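Search this site Search Go

Teaching by Hand

At Hetmont, the morning shift begins with someone tipping a crate of kitchenware onto a table. There are bowls, lids, scoops and cups, most of them plastic and many of them bought secondhand. For the next few hours a person will guide a robot through picking them up, and a computer will record every move.

Heledd Trevor runs the room. She has two arms to look after, which the staff call Isa and Bellis. Isa is the older one and has a stiff elbow joint. Bellis gets most of the new work.

The company wants its software to handle objects it has never met. For that it needs examples, and the examples have to come from people. An operator holds a pair of handles and moves them, and the arm copies. One attempt, from start to release, is called an episode. A good operator records around 100 in a shift, with breaks.

"The first week, people try to be perfect," Trevor says. "I tell them to work at the speed they'd clear a table at home."

Thin walls and curved edges take the most practice. A block can be gripped almost anywhere, but a curved piece of plastic can turn between the fingers if they close off center. The operator has to line up both pads before squeezing, often with little room to spare on either side.

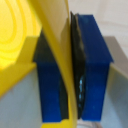

Failed attempts are kept too, in a separate folder. Trevor used to delete them. She changed her mind in September, when a version of the software trained only on clean episodes kept freezing after a missed grasp. It had no record of anyone trying again. Operators are now asked to carry on after a slip and finish the job if they can.

Every episode gets a second look. A reviewer watches it at double speed and marks where the grasp starts and ends. Of one recent batch, 78 percent passed the first review. Most of the rest had labeling mistakes, and a few were thrown out for a loose cable.

The finished sets go to Sarov, the group that trains the model. Its engineers send back a list of what they want more of. The latest one asked for handles, shallow dishes and anything with ridges. Trevor has taped it to the wall by the door, next to the break schedule, which gives each operator 30 minutes off at midday.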